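Kitchen and Shop Tips: Is It Time to Hand Chores to a Machine?

Posted 2018-03-31

Short answer for most homes: floors yes, dishes no, stove not yet.

Floor vacuums do fine if you pick up cords first and shut the bathroom door. Empty the bin after every run. Ours stalls on the rug fringe, so I fold the fringe under and tape it.

Laundry folding is still slow. The Nyaga folder we tried at the shop in Tultville took up to 2 minutes on a shirt and refused anything with a hood. Shop towels it handled well — we put 124 through it before the first jam.

On the shop floor, sorting is the best use I have found. Keep parts in shallow trays, one kind to a tray. A machine that picks bolts all day from a tray will fumble them in a deep bucket.

Soft containers are harder than boxes. A bag changes shape when you grip it, and whatever is inside shifts. If you want to test an arm with dry goods, start with a rigid canister and a lid. Move to sacks later, and fill them halfway. Roll the rim down so the mouth stays open. Try it with the burners off and the gas shut at the valve.

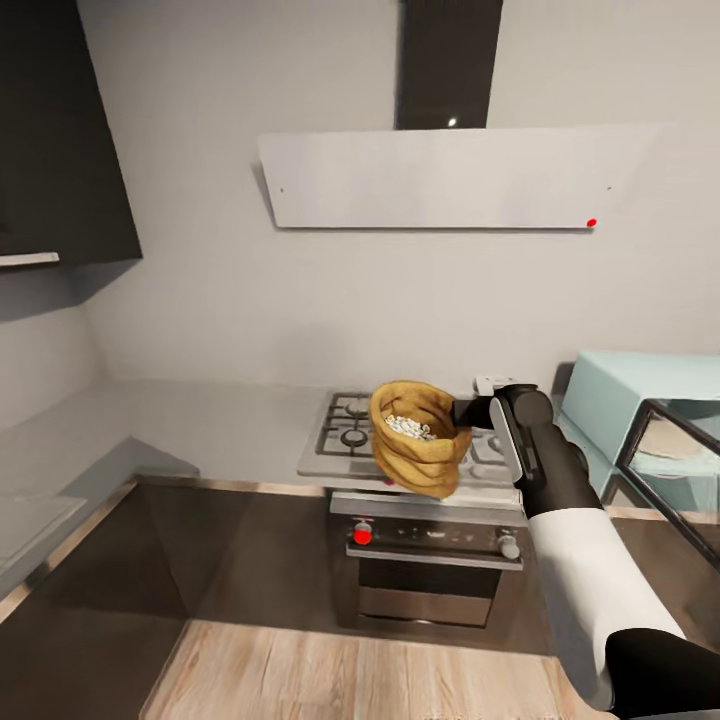 Rosalinda Ocampo wrote in to say she would not let any arm carry beans across her range, simulated or real, until it could also sweep up the ones it dropped. She does her own pouring over the sink with a wide funnel and thinks the funnel is the better buy.

I would still keep a funnel. Get one with a neck wide enough for chickpeas, and wipe it out before you switch from beans to flour.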